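How does a robot pick up a slice of lemon?

Hello! My job is trying out robot hands, and I think it's the best job in Irdale.

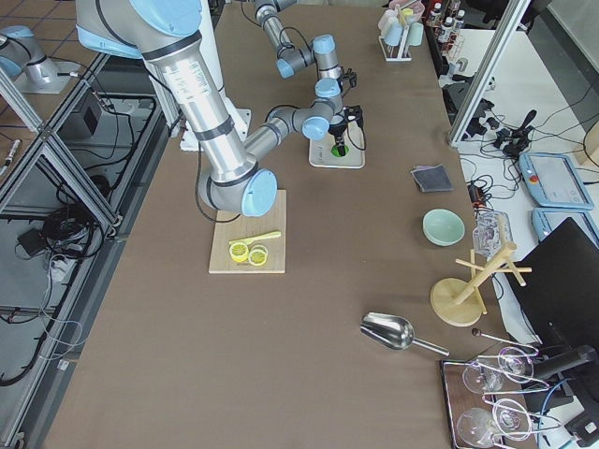

A robot hand is called a gripper. Most of ours have just two fingers, which open and close like a crab's claw. Try it yourself – use only your thumb and one finger to lift a slice of lemon. Squeeze too hard and you get juice everywhere! Squeeze too softly and it slips away.

So we run a contest. This month it's the Restik gripper against the Ruchti. Each one gets 200 tries at the same jobs, and Tyyne Saarela keeps the score on a big chart. A wine glass is the scariest job, because glass is smooth and the stem is so thin. The Restik managed 94 good lifts before lunch (I cheered quite loudly).

You can have your own contest at home. Find 3 things from the kitchen: something squashy, something slippery and something long, like a spoon. Ask a grown-up first, and leave the glasses in the cupboard. Now try kitchen tongs, then two fingers. Which one wins?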